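Why Do Bowls Have Round Sides?

Have you ever wondered why nearly every bowl in your kitchen is round? Think of your cereal bowl at breakfast — your spoon can slide all the way around it and never get stuck in a corner, so you can scoop up every last bit!

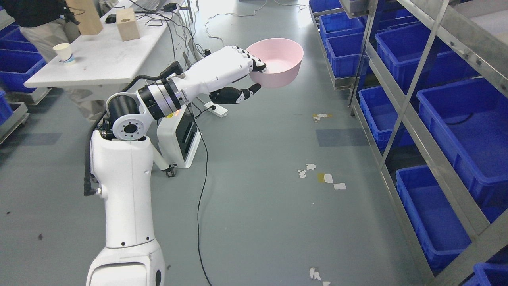

Round bowls are easy to wash and easy to hold, too, and they can be made of clay, glass, wood or metal. Lots of them are plastic, like the pale pink one being held up by its rim, with its smooth sides and nice wide mouth. A wide mouth leaves plenty of room for stirring pancake batter.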